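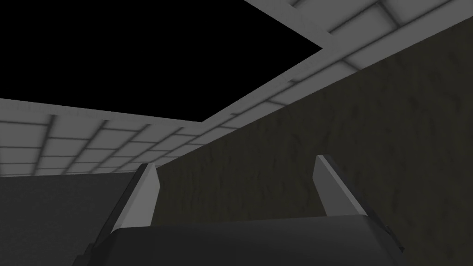

Kerstin Lindholm asked whether anyone knows where to watch the second half of the family drama Bodiner with English subtitles. She finished part one last night, loved every minute (the wedding speech!) and can't find part two anywhere.

**Valentyna Bilyk**

Oh, you're in for a treat! Part two is on Plinus, but it's filed under "Series" for some reason, so search by the full title. It runs 206 minutes, so start early. Turn the subtitles on in the player menu before you press play, or they lag. Sima gets far more to do in this one and she's wonderful!

**Tarnus30**

i think it was on youtube for a while? not sure about subs. part 1 was better but the music in part 2 is SO good, I've had the end song on repeat since September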